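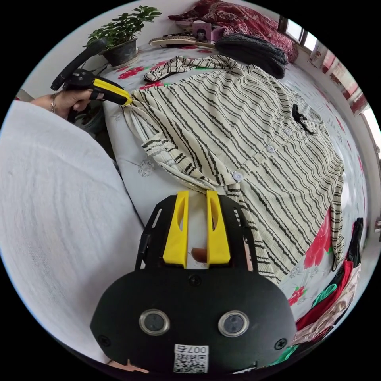 A sales tax is an amount of money added to the price of something when it is sold in a store. The city of Skedlow has a sales tax of 2 percent. Percent means "out of every 100," so for every 100 cents a thing costs, the buyer pays 2 extra cents. Take a striped shirt like the one held by its left edge in the photo. If a store sold a shirt of that kind for $15, the tax would be 30 cents and the buyer would pay $15.30. The store keeps the $15. It does not keep the 30 cents.

## Part 1: Who pays, and who sends the money

Two different people handle a sales tax. The buyer pays it. The seller collects it, writes it down, and sends it to the city. Collecting means holding money for someone else until it is time to hand it over.

Look at a receipt the next time your family buys something. Near the bottom you will usually find three lines:

- **Subtotal:** the prices of all the items added together
- **Tax:** the extra amount
- **Total:** the subtotal plus the tax

The cash register works out the tax. It multiplies the subtotal by 0.02, which is another way to write 2 percent. If the answer comes out to part of a cent, the register rounds it to the nearest whole cent. A $3.30 notebook gives a tax of 6.6 cents, and the register rounds this up to 7 cents.

In Skedlow, 1,672 businesses are signed up to collect the tax. Signing up is called registering. A business that has registered gets a paper called a seller's permit, and the permit must hang where customers can see it. Many stores put it on the wall behind the register.

## Part 2: What is taxed and what is not

The list of taxed things is written in a city law called an ordinance. The Skedlow ordinance sorts goods into two groups.

**Taxed:** clothing, shoes, toys, furniture, house plants, cloth, sports gear, cooked meals from a restaurant.

**Not taxed:** groceries, medicine, school textbooks, and seeds for growing food.

A thing in the second group is called exempt. Exempt means the rule does not apply to it. Groceries are exempt because every family has to buy food, and a tax on food takes a larger share of the money of a family that has less.
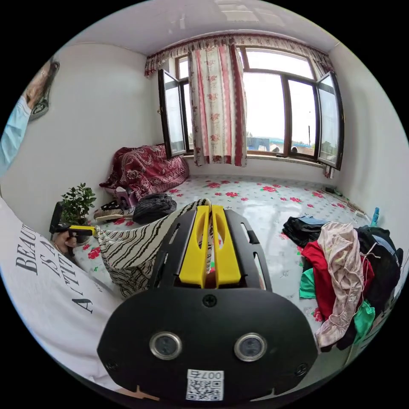 *Zebra-striped fabric and a small potted plant. Goods of both kinds are on the taxed list.*

Some goods are hard to sort. A cold sandwich wrapped in plastic at a grocery store is exempt. The same sandwich heated by the store counts as a cooked meal, and it is taxed. A pumpkin is a grocery. A pumpkin that has been painted is a decoration. When a store owner is not sure, the owner can write to the city revenue office and ask for a ruling. A ruling is a written answer that the store is allowed to follow.

Places next to each other can have different lists. In Vemby, across the river from Skedlow, children's clothing is exempt. A pair of children's boots from Grigaitė Shoes in Skedlow is taxed, and the same boots bought in Vemby are not. 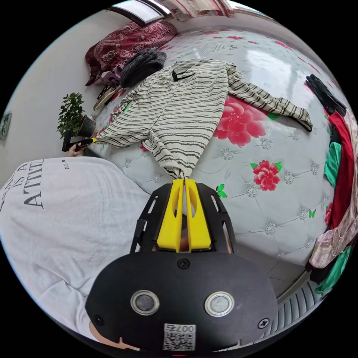 ## Part 3: Following the money

Start with a pair of trousers priced at $25. The tax is 50 cents. Those 50 cents move in steps.

1. The buyer pays $25.50 at the register.
2. The store records $25 as a sale and 50 cents as tax.
3. At the end of the month, the store adds up all the tax it collected.
4. The store fills out a form called a return and sends it to the city with the money.
5. The city checks the return and puts the money in the general fund.

The general fund is the city's main account. Money from many sources goes into it, including property tax and fees for permits. Once the money is in the fund, it is mixed together. The 50 cents from the trousers cannot be matched to one book in the library or one streetlight.

Skedlow uses a computer program called Trasent to read the returns. Trasent compares each return with the one the same store sent a year earlier. If the numbers are very different, it marks the return, and a worker reads it. Last November, 353 returns were marked. Being marked does not mean that a store did something wrong. A store may have been closed for repairs, or it may have moved to a larger building.

A careful check of a store's records is called an audit. If an audit finds that a store sent too little, the store must pay the rest plus a charge called a penalty. If the store sent too much, the city sends the extra back. Money sent back is called a refund.

## Part 4: Changing the rate

The 2 percent rate is set by the city council. To change it, the council must hold a public hearing, which is a meeting where anyone who lives in the city may speak. Children may speak too. After the hearing, the council votes.

## Words to know

**Exempt:** not taxed

**General fund:** the city's main account

**Ordinance:** a law made by a city

**Return:** a form that reports how much tax was collected

**Subtotal:** the cost before tax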